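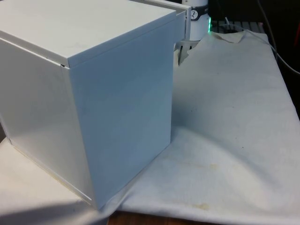
Do you need to know how to program before you join the robot arm club?

You need to be able to save a file and find it again, which already puts you ahead of last year's team captain. Everything else we cover in the first month, and most of it is on this page.

Print this page | E-mail this page

Hanging Things Up: A Club Guide to the Hook Exercise

The hook exercise is the second thing every new member does, after signing the safety sheet. The arm picks up a small metal hook, carries it to a rail and hangs it there. A toddler can do this. Your robot will need nearly 20 tries, and you will take each one personally.

Mahnaz Rezaei wrote the first version of these instructions in April, on the back of a pizza menu. I have added punctuation.

Before you start

Sign out the arm on the sheet by the door. If the sheet says Team Bellini has it, Team Bellini has it, even if they are at lunch.

Run the Dolero checker from the club laptop. It moves each joint a little and prints a line for each. You want every line to say OK. If one says WARM, wait. If one says anything else, come find me and don't press Enter again.

Find the emergency stop and put your hand on it. Now take your hand off and find it again with your eyes shut. Good.

Step 1. Set your home position

Home is where the arm goes when you've run out of ideas. Put it high, well clear of the rail and anything with a corner. Save it under a name a stranger could understand. We have a file called "home_new_REAL_2" and it points the arm at the floor.

Step 2. Teach the pick

Jog the arm over the hook in slow mode. Come straight down. Stop, look from the side, then look from the other side, because the side you like is lying to you. Close the fingers at low force and save the point.

Grip the long part of the hook and leave the bend free. The bend is what does the hanging, and you can't hang something by a piece you're holding.

Step 3. Lift and look

Raise the hook a hand's width and stop. Is it still pointing the way it was on the table? Round rod likes to roll between flat pads, so a grasp that looked fine can turn by the time you get to the rail. If it has turned, open up, set it down and go back to Step 2. Don't try to fix the angle by spinning the wrist. Team Drulov spent an entire evening on that and came away with a very well-traveled wrist.

Step 4. Teach the approach

You need two points here. The first is a waiting point, in front of the rail and a bit under it. The second is the hang point, where the bend sits just over the top. Go between them in a straight line. If you let the software pick its own path it will choose something elegant that goes through the furniture. 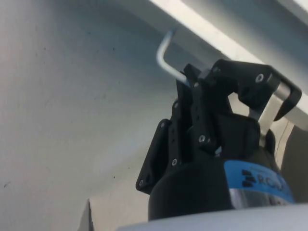

Keep the speed at 4 percent for your first pass and leave it there until the whole sequence has run clean. I know it's slow. You can eat a sandwich during it, and several people have.

Step 5. Let go

Lower until the rail is carrying the weight, then open the fingers. Open them only as far as you need. Back out along the same line you came in on. The most common mistake in the whole exercise is a perfect hang followed by a finger catching the hook on the way out and flinging it under the radiator. There is a magnet on a string for this.

Step 6. Run it again

One good run means you got lucky. Run the sequence without touching your points and write down what happens each time, including the bad ones. The club record belongs to Team Lonley, who logged 91 clean hangs before someone leaned on the table.

If it keeps missing

Missing by the same amount every time: your hang point is off. Reteach that one point and leave the others alone.

Missing in a different direction every time: the hook is shifting in the grip. Wipe the pads, then try slightly more force.

Missing after it worked yesterday: the table moved. Everybody will tell you the table did not move. Line it up with the tape marks on the floor anyway.

When you're done, send the arm home, power down in the order on the card, and put the hooks back in the jar. We bought a bag of 700 when the club started and I would like to stop buying hooks.

Print this page | E-mail this page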